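The man who won't call it a pomelo

Volker Gerlach has been selling citrus to restaurants and small grocers for long enough to be bored by most of it. When I ask what excites him this season he looks at me as if I had asked what excites him about cardboard.

"Excitement is for the label," he says. "I buy fruit."

We are in the back office of Varkance, his wholesale business, at seven in the morning. I have come because of green pomelos. Three shops near my flat have started stacking them by the door at prices I would normally pay for lunch, and the signs promise honeyed flesh, floral notes and, in one case, calm. I wanted someone to tell me whether any of it was true. Gerlach, I had been warned, would be happy to tell me that it wasn't.

His first complaint is the name. "People send me a picture and ask what it is. Round, green, shiny. It could be a pomelo. It could be a big lime. There are crosses that look like both. From the skin, you are guessing, and so am I."

Surely, I say, he can do better than guess. He shrugs. Weight in the hand helps, and so does the smell of a scratched rind. After that he wants a knife. 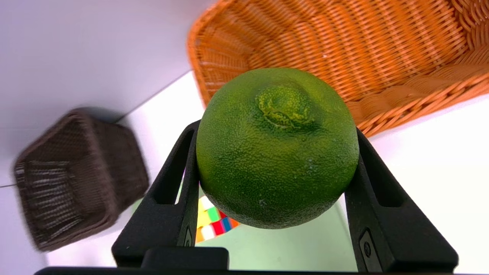

Green citrus with a raised, wrinkled knob at the stem end. Pomelo or large lime?

The knob interests him more than the colour does. A customer once refused 245 fruit over necks like that, convinced they were a sign of dryness. Gerlach cut several open in front of him and found good ones and bad ones. He doesn't claim this proves anything.

"A thick neck can mean thick pith. Can. I have been wrong in both directions."

And the gloss? He is scornful. "Shine is wax, or it's a cloth, or it's the fruit. You won't know which by looking." Small marks on the rind don't trouble him at all. He would sooner have a speck than a soft patch, and says buyers who send back fruit over a speck deserve what they get.

I bring out the leaflet from Jurnine, a brand that sells its green citrus singly, in tissue. It says each one is chosen from 1000 by "expert touch". Gerlach reads it twice.

"Who touched the other 999?"

I should say that I am not wholly convinced by him either. A man who sells by the crate has every reason to sneer at tissue paper. When I put this to him he agrees at once, then tells me what Jurnine charges, which rather ends the discussion.

Does green mean unripe, at least? "Some stay green and are sweet. Some are green and should have been left on the tree. Ask the shop to cut one. If they won't, buy oranges."

On my way home I asked. They wouldn't, and I bought oranges.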